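Living With Endometriosis: The Questions I Get Asked Most

I've had endometriosis for most of my adult life and a proper diagnosis for only part of it. I started this page after answering the same emails over and over (which I don't mind, please keep writing!) and I add to it whenever a new question comes up. I'm a patient, so please take what I say to your own doctor before you change anything.

Last updated 2018-11-09

What is endometriosis, in plain words?

It's when tissue similar to the lining of the uterus grows somewhere else. Usually that's around the ovaries, the tubes or the lining of the pelvis, and sometimes the bowel or bladder. It can get inflamed and it can leave scar tissue, and that's where a lot of the pain comes from. It isn't cancer and you can't catch it from anyone.

How did you know something was wrong?

I didn't, for ages. I thought everybody lay on the bathroom floor on day one. My mother did, my aunt did, so I figured we were just that kind of family. It was my roommate in Canenby who finally said, "You know this isn't what mine are like, right?" and I remember being sort of offended.

My own symptoms were bad cramps that started two days before my period, pain in my lower back, pain when I went to the bathroom, and being so tired I'd fall asleep in my coat. Other people have pain during sex, heavy bleeding, bloating, or trouble getting pregnant. Some people have no pain at all and find out by accident.

Does more pain mean it's more advanced?

No, and this one surprises people! The stages describe how much there is and where it is, and they don't match up neatly with how much it hurts. My surgeon told me mine was stage 2 and I cried because I thought that meant I'd been making a fuss. She was very kind about it and told me she sees stage 1 patients who can't work and stage 4 patients who feel fine.

How is it diagnosed?

Your doctor will ask about your symptoms, do an exam, and probably send you for an ultrasound. An ultrasound can pick up cysts on the ovaries but can easily miss smaller patches, so a clear scan doesn't rule it out (mine was clear). Some people get an MRI. The traditional way to be sure is a laparoscopy, which is a small camera through a cut near the belly button while you're asleep. Plenty of doctors will start treatment before going that far, so ask yours what they think.

What should I bring to my first appointment?

A pain diary! Seriously, start it tonight. I wrote down the day of my cycle, a pain score, what I took, and what I had to cancel. The "what I canceled" column did more for me than all the pain scores put together. Mine covered 57 days and I printed it out, because I go blank the second I sit down in a doctor's office. Jadwiga Zieliński, who runs the support group I go to in Hornia, tells all of us to write our top question on the very first line so it doesn't get lost. 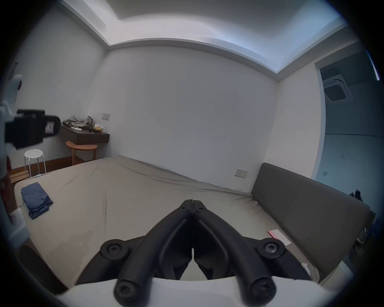 What do you do on a bad day?

Heat, mostly. I have a microwavable wheat bag and an old hot water bottle, and I use one on my stomach and the other on my back, never straight on the skin. I take my painkillers early, the way my doctor told me to, and I don't wait to see if it'll get really awful. I also get the bed ready the night before if I can feel a bad day coming. Fitted sheet on, everything else off, and one dark blue cloth folded on the left side where I can grab it without getting up. It sounds fussy but when I'm curled up I don't want to fight with a pile of covers. Then I lie on my side with my knees pulled up and listen to something I've heard a hundred times before.

Can it be cured?

There's no cure right now, but there are treatments that help many people. Anti-inflammatory painkillers are usually the first thing. Hormonal treatments (the pill, progestin-only pills, a hormonal IUD, injections) can slow things down or stop your periods. Surgery can remove the patches, though they can come back. I tried two kinds of pill before surgery and the second one suited me much better than the first, so don't give up if the first thing makes you miserable. Do tell your doctor, though!

What was recovery from the laparoscopy like?

The gas was the worst part. They fill your belly with it so they can see, and afterward it gave me a horrible ache in my shoulder. Walking up and down the hall helped, and so did peppermint tea. I was off work for seven days and could have used more. Ask what to watch for before you go home, and call right away if you get a fever, heavy bleeding, or pain that keeps getting worse.

Does it mean I can't have children?

Not necessarily. It can make it harder, but lots of people with endometriosis get pregnant, some with help and some without. If it matters to you, bring it up early, since it may change which treatments make sense.

Do you follow a special diet?

Not really. I've tried most of them. I cut back on coffee and that seemed to help my bloating, but I couldn't swear to it.

Can I come to the group in Hornia?

Yes please! Partners and moms are welcome too. We'll be taking a break in March, so email me first if you're planning to come then.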